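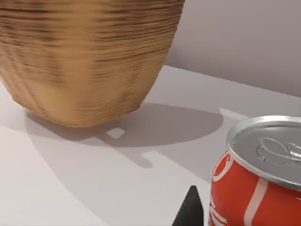 藤编花盆套里的绿萝总是烂根,到底是盆套的问题还是我的问题?

蔡洪军 发表于 02/10/2025
分类:家居园艺 > 室内盆栽
浏览 3,692

先说情况。家里客厅朝北,冬天有暖气,夏天基本不开空调。前年开始养绿萝,一共烂过两盆,现在第三盆又开始黄叶子,底下的叶子先黄,叶柄发软,拎起来盆很沉。

三盆用的都是同一个做法:塑料育苗盆直接坐进编织的盆套里,盆套是在叶家那边的集市买的,大肚子,底收得很小,卖的人说是手编的,透气,植物放里面比放瓷盆里好。我当时就不太信。编的东西透气我承认,可里面还衬了一层塑料膜,膜都衬上了还透什么气?问他,他说膜是防漏水的,气从上面走。这话听着也不像懂行的。

网上查了一圈,更糊涂了。有人说烂根是浇水太多,有人说是盆套闷的,还有人说是土的问题,让我买一种叫“Burkora”的颗粒土,143块一袋,说用了再也不烂根。我看了看介绍页,满篇都是“根系呼吸”“活性微孔”,成分就写了一个“天然矿物”。什么矿物?比例多少?没写。下面的评论清一色五颗星,收到货当天就写“效果非常好”,土刚拆封能看出什么效果。

所以想问三件事。一,盆套到底有没有影响,有影响的话是哪一步出的问题。二,那个颗粒土有没有人自己花钱买过,别给我贴广告。三,现在这盆还救不救得回来。

补充一下浇水:十来天一次,浇到底下出水为止。出的水流进盆套里,我一般不管它,想着慢慢会干。

另外别让我换品种,我爱人就喜欢这个。

戴凤英

问题在你最后那段补充里,“一般不管它”。

盆套内衬是不漏水的,你浇到底下出水,水就积在套子底部。你又说这个套子底收得很小,那更麻烦,同样一杯水,倒在宽底的套子里只是薄薄一层,倒在窄底里就能没过育苗盆的排水孔。下面几厘米的土长期泡着,根当然烂。绿萝能水养是另一回事,水养的根是在水里重新长出来的,土里的根突然泡进水里,再加上土里那些有机质发酵,两种情况不能混着讲。网上老有人拿“绿萝水里都能活”来说明浇不死,这种说法我一直觉得害人。

盆套本身没多大罪过。你想验证很简单,花不了钱:浇完水把育苗盆拎出来,放水槽里控半小时,再放回去。或者在套子底下垫个倒扣的小碗,把盆架高,每次浇完拎起来看看底下有没有水,有就倒掉。照这样过一个夏天,如果还烂,再去怀疑别的。一次只改一样,不然好了你也不知道是哪样起的作用。

十来天一次这个频率我也有意见。朝北的客厅,冬天和夏天能一样吗?土干得快慢差得远。拿根筷子插到底,过几分钟拔出来,带湿泥就再等等。别信日历,也别信那种插在土里的指针式湿度计,我买过两支,插同一盆土里读数能差一大截,后来就扔了。

现在这盆能不能救,要脱盆看。根捏着是硬的、颜色偏白或浅黄就留,一捏就脱皮、发黑、有味的剪掉。剩下的好根要是还有一小半,换干净的新土,用小一号的盆,放亮一点但晒不到的地方,头一个礼拜少浇。根全没了就别折腾了,剪几段健康的藤,每段带一两个节,插清水里,这比救老根靠谱得多。水两三天换一次。

颗粒土我没用过,不评价。不过你那份怀疑我觉得是对的,连成分都不肯写的东西,凭什么卖这个价。

邹涵宇

楼上说得差不多了,我就说土。

我真买过Burkora,自己掏的钱,143那个规格。拆开看就是大小不一的颗粒,有几种颜色,跟我平时自己配的火山石、珍珠岩那类东西看着没什么两样,当然我没拿去化验,只能说看着像。种了一盆绿萝一盆龟背竹,从六月养到现在,没烂根。但是!旁边用普通营养土掺珍珠岩的那几盆也没烂根,所以我没法说是它的功劳。干得倒是快,夏天浇水浇得我烦。

你要是改不掉多浇水的习惯,颗粒多一点的土确实能帮你兜一兜,普通的就够,几块钱一大包。不过底下有积水的话什么土都白搭,泡着就是泡着。

还有一个牌子叫Jodik,卖生根粉的,也有人在各个帖子底下推荐,说法跟那个土一模一样,连错别字都一样。你自己琢磨。

救盆我一般直接剪藤水插,懒得洗根。

Getachew Kassa

我中文一般,请原谅。绿萝不要经常浇水,编的篮子很好看,可以用。我家的绿萝放在厨房,几乎没有光,也活得很好。要多给它擦叶子。如果黄了可以加一点糖水或者啤酒,我的邻居这样做。

蔡洪军 回复

谢谢戴老师,刚才去把盆拎出来看了,套子底下果然有水,还有味,几乎15毫米深。套子内衬的膜上一圈水垢,看样子积了不是一天两天。这么看前两盆多半也是这么没的,虽然没法证明了。

根脱盆看了,下半截基本都黑了,上面还有几条硬的。我打算两手准备,老根剪了换小盆,另外剪几段藤水插,看哪个先活。土就用普通的掺珍珠岩,那个143的不买了。

糖水和啤酒我就不试了。招不招虫先不说,糖水怎么让黄叶变绿,这个道理我想不出来。

盆套先洗了晾着。垫碗的办法我试了一下,家里的饭碗太大,下不去,只能找个酱油碟倒扣,高度又差点,可能得两个摞起来。

戴凤英 回复

碟子摞起来容易歪,找个矮一点的玻璃罐盖子,或者截一段粗水管都行。膜上的水垢用白醋擦,擦完多冲几遍。水插的藤别剪太长,一拃左右,泡在水里的那个节上叶子要去掉。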